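Chapter 7
Work That Moves: Automation and the Jobs Around It

When a machine takes over a task, the job that held the task seldom vanishes whole. It is cut up and put back together. This chapter follows that process at one employer, Prelside, which stocks drinks coolers in office buildings and rail stations. Its depot at Londesholm employs 50 people on two shifts.

Before the change, a stocker filled a cooler by hand, checked the dates and wrote down what was missing. In March the company began moving the filling to robot arms. The other two duties stayed with the stockers, and a third was added: keeping the bins in order so that the arm could find each product. Staff were given 15 hours of paid training. Some liked the lighter lifting. Others said the day had become harder to plan, as they now waited on the machine.

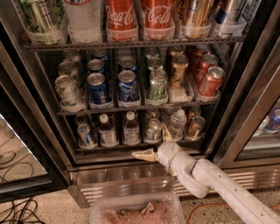 Pay was the second question. Stockers had been paid by the case, and a person who handles fewer cases earns less under that rule, even when the new duties take just as long. The depot moved to an hourly rate after four months of talks. Section 7.2 sets out both pay plans side by side, and Section 7.3 compares Londesholm with the smaller depot at Surkinby, where the case rate was kept.

As you read, note who decides how a job is divided, and when the workers are asked.

Key terms: task, job design, piece rate, retraining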